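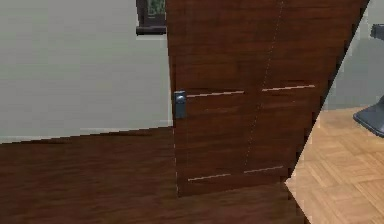
Remote demonstration

Remote demonstration is a method of showing a robot a task by having a person operate it from a distance while its motion and camera views are recorded. The recordings are later used to train a control program, usually called a policy, that attempts the task without a person. The method is one of two common forms of robot demonstration. The other, hand guiding, requires the person to hold the arm and move it directly through the task.

Terms

A single recorded attempt is called an episode. An episode holds the commands sent by the operator, the joint positions reported by the robot, and the camera images, all stamped against one clock. A set of episodes for the same task is a task set. Some authors use "demonstration" for the episode and others for the whole set, and the two uses are often mixed in the same paper.

Hand guiding

In hand guiding, the motors are set to offset only the weight of the arm, so that it can be pushed with little effort. The person feels contact forces directly, and no separate input device is needed. The drawbacks are that the person's hands and body may block the cameras, and that a two-armed or mobile robot is hard for one person to move. Hand guiding has no direct counterpart in simulation, where there is no physical arm to hold - a matching arm on the desk must stand in for it.

Remote control

Input devices include handheld controllers, six-axis mice, and leader arms, which are small copies of the robot arm that the operator moves. Leader arms pass joint angles straight to the robot. Handheld controllers give only a hand position and direction, and the joint angles must be solved for at each step. Delay between the input and the returned image is the main limit on fine work. Operators tend to respond to delay by moving in short steps with pauses, and a policy trained on such episodes may copy the pauses.

Use in simulation

The same input devices can drive a simulated robot in a rendered room. Household scenes are common, with doors, drawers, and furniture placed against plain walls. Rooms can be reset at once after a failed episode, and object positions can be changed by script.

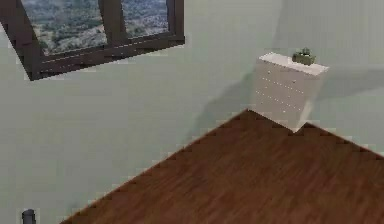
Rendered room with a window, a white chest of drawers, and a small potted plant, seen at a tilt.

Images are often rendered at low resolution to keep the simulator in step with the operator. Edges then appear jagged and surface textures blurred. Camera views may also be strongly tilted, as a camera fixed to the wrist turns with it. Operators working from such a view alone can lose their sense of which way is up, and many systems add a second, fixed view for the person that is left out of the training data.

The Tadel room set, last revised 9/6/23, is organized by task and contains 800 episodes of door and drawer tasks. Its recording tool, Pastor, samples commands and images at 10 Hz and writes each episode to a separate file. The later Stevorden set uses the same file layout and holds 3,000 episodes, with 2 camera views stored for each.

Data quality

Episodes are normally checked before training. Common grounds for removal are dropped images, clock errors, and long idle periods at the start. Failed attempts are treated differently from one set to another: Tadel removes them, while Stevorden keeps them under a separate label. The Cirnby format, used for exchange between sets, has a field for the outcome but does not require it to be filled in.

See also

Hand guiding
Imitation learning
Leader arm
Wrist camera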